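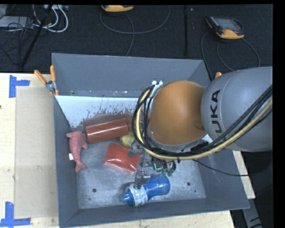
Jetano open day recordings: data card

Contents
Bin-picking runs recorded at the Jetano open day, held on a Friday in November at the Irkilen workshop. The set holds 76 runs from 2 sessions, morning and afternoon. Both used a KUKA arm with a finger gripper over one grey bin.

Objects
Mixed household items and toys, including a pink dolphin and a blue bottle-shaped object. Visitors chose which item the arm should try next. Some items lie partly under the gripper at the start of a run.

Layout
One folder per run. Each has the colour images, the joint log and a short text note giving the item asked for and the result. Failed picks are kept.

Known problems
14 runs have no joint log. The clock on the logging computer was 2 minutes slow all day; times have not been corrected.

Use
Free for teaching and research. Please cite Jetano and Skakero. The Hourani loader reads the folders as they are.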